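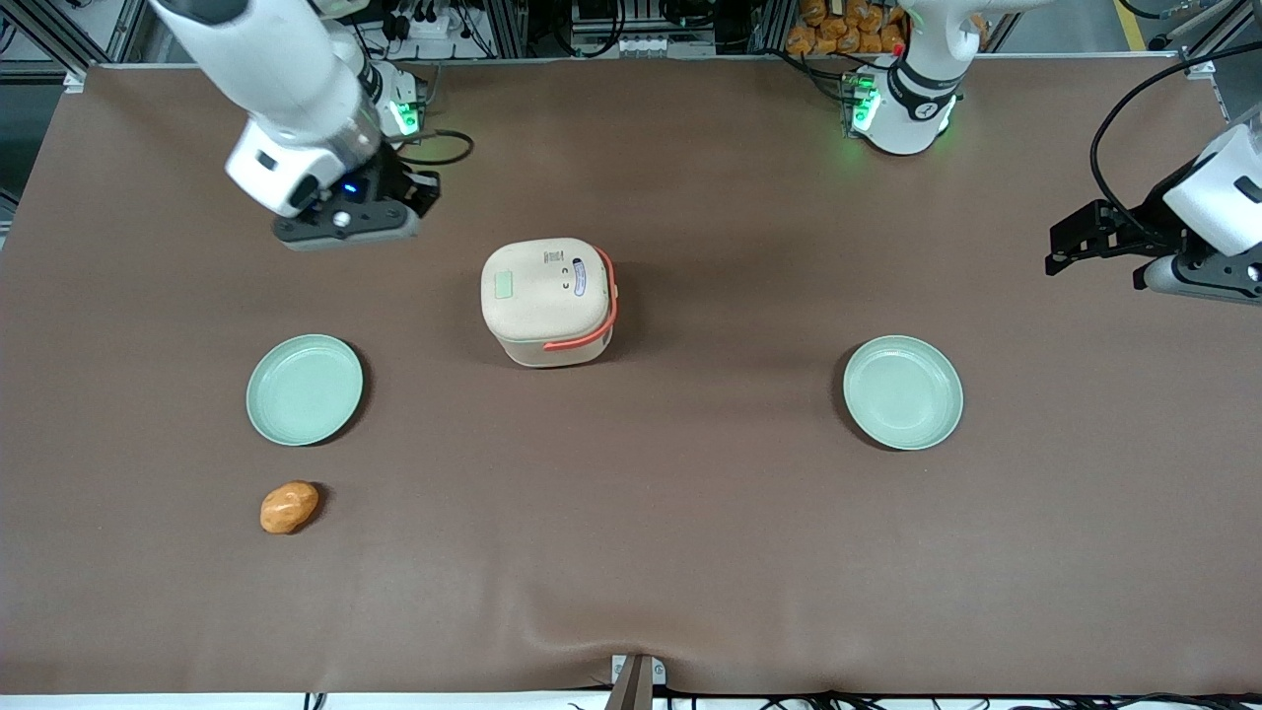
Kadano Manipulation Laboratory, Cluterdale
Cell 2 Maintenance and Setup Meeting
Minutes of the meeting held June 7, 2019

Present: Mortimer Whitfield (chair), Nanami Hosoda, Riku Wada, Ignacio Acuña
Apologies: Riku Katayama
Minutes taken by: Nanami Hosoda

1. Minutes of the previous meeting
The minutes of the May meeting were approved with one correction. Under item 4, "left wrist" should read "right wrist."

2. Matters arising
Mr. Acuña confirmed that the spare gripper fingers ordered from Koyama had been received and logged. The invoice has been passed to the purchasing office.

3. Work surface
Mr. Wada reported that the brown mat had been refitted and clamped at the near edge of the table. Some soft wrinkles remain along that edge and the mat sags slightly toward the center. He did not consider this a hazard to the arms but noted that the shallow plates may not sit level there. The chair asked that the mat be drawn tight again before the next calibration. It was agreed that the table height stored in the cell settings would not be changed until this had been done.

4. Cables
The meeting discussed the black cables serving the two grippers. The right gripper cable loops out behind the unit, and Mr. Wada was concerned that it could catch when the wrist turns through its full range. Mr. Acuña proposed a second tie point higher on the arm. This was agreed on a trial basis, with the wrist to be turned by hand through its range before power is applied.
The wiring behind the far edge of the table was also raised. Labels are missing from several connectors – a point carried over from May – and Mr. Katayama is to be asked to complete them.

5. Right gripper
Ms. Hosoda reported that the right gripper had failed to close fully on 5 of 100 test cycles. No such failures were recorded on the left. Mr. Acuña suspected wear in the finger mount and will inspect both grippers so that they can be compared. The Zimov service contract covers replacement of the mount but excludes the fingers.

6. Test objects
The lidded container with the orange-red handle and the two mint-green plates will remain the standard set for the setup check. The chair asked that stickers be left on the lid, as the stored camera reference was recorded with them in place.

7. Actions
Mr. Wada: tighten mat and recheck table height.
Mr. Acuña: fit second tie point; inspect finger mounts on both grippers.
Mr. Katayama: label connectors.
Ms. Hosoda: repeat the 100-cycle test after inspection and circulate the results within 14 days.

8. Any other business
None. The next meeting will be called by the chair once the test results have been circulated.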